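Widbridge Center for Assistive Automation
Good Practice in Shared Workspaces: Photo Gallery

Introduction

The gallery accompanies the Center's Code of Practice for Two-Arm Handling of Household Textiles, which took effect in July. The Code applies to all sites operating under the Center's supervision, including the Vosska and Tanui facilities and the training rooms at Enolwood. It contains 14 rules. Five of them concern soft goods, and the entries on this page are arranged under those five.

The gallery is intended for operators who have completed the written part of their qualification and are preparing for their first supervised shift. It does not replace the Code. Where a caption and the Code differ, the Code applies.

Entries are shown by rule number. Several entries carry text only, as their pictures are being replaced with views from the current equipment. The rule text is complete in each case.

Rule 3. Preparing the table

Garments are placed on the table by hand before the arms are enabled. The operator places no more than the task sheet calls for and keeps heavy outerwear, belts and anything with a rigid buckle out of the working set. Garments may be heaped or crumpled. Operators are asked not to arrange them neatly unless the task sheet requires it, as the exercises are written for clothing in the condition in which a household would leave it.

The table must be stable on the floor and must not rock when pressed at any corner. Casters, where fitted, are locked.

Rule 5. Clear floor beneath the working edge

The floor between the arm bases and the near edge of the table is kept free of bags, shoes and loose cable. Storage in the rest of the room is permitted, provided that the operator can walk from the stop control to the table without stepping over anything. Sites that share a room with other users should mark this path with tape and check the tape at the start of each month.

Rule 6. Cords, drawstrings and ties

A cord behaves differently from the cloth it belongs to. It can slide through closed fingers, loop around a joint cover or draw a garment off the table. The operator therefore watches the full length of any cord that is held, including the part below the fingers.

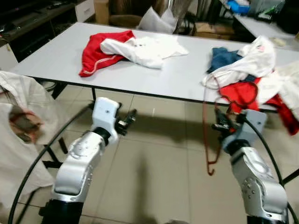 The right gripper is closed on a thin red cord, with one length looping up toward the red garment and another hanging free below. The left gripper is open and empty. Under Rule 6, the hanging length is the part to watch.

Rule 6, continued. Releasing a cord

When a cord is held, the following order applies:

Stop all travel of the arm that holds the cord.
Confirm that the free end is clear of both arms, the table legs and the cables.
Lower the gripper until the cord is slack.
Open the fingers fully and wait for the cord to fall away.
Withdraw the arm along the line by which it approached.

A cord that does not fall away is removed by hand after the arms have been disabled. Operators may not shake the arm to free it. At Tanui, where sessions are run by two people, the second person calls out the position of the free end before the fingers are opened. Other sites are encouraged to adopt this practice.

Rule 8. Garments over the table edge

Cloth may hang over the edge of the table during a task. It may not touch the floor. If a garment begins to slide, the operator stops and allows it to settle. Catching a sliding garment with the second arm is not permitted during the first 260 hours of logged operation, and afterward only with the written approval of the site supervisor.

A garment that has reached the floor is treated as out of the task. It is picked up by hand with the arms disabled, and the session log is marked accordingly.

Rule 11. Cables on the arms

Each arm cable must keep a free curve through the full range of motion. Before a session, the operator moves each arm slowly to its farthest working position and back, looking for tight bends, rubbing and contact with clothing. Ties are replaced when they show wear, and in all cases every 2,000 operating hours. The replacement is entered in the equipment record by the person who carried it out.

Cables that run near the table should pass outside the working area. A cable that crosses beneath hanging cloth is to be rerouted before work continues.

Session records

Each supervised site returns its session records to Widbridge monthly. The Center reviewed 102 records in preparing the present edition of the Code, and the wording of Rules 6 and 8 was revised as a result. The earlier edition dealt with cords and hanging garments under a single heading, which operators at Vosska had reported as unclear.

Records should state which rule applied whenever a session was stopped. A stop is not counted against the operator. Supervisors are reminded that incomplete records will be returned to the site for correction.

Use of the gallery

Captions may be reproduced in site training material with acknowledgment of the Center. Pictures may be displayed in training rooms and should be shown together with the rule to which they belong. Translated captions require review before use.

Questions about the Code, and proposals for new gallery entries, should be addressed to Halfdan Hallgrímsson, Standards Office, Widbridge Center for Assistive Automation. Proposals should give the rule number, the site and a short caption of no more than three sentences.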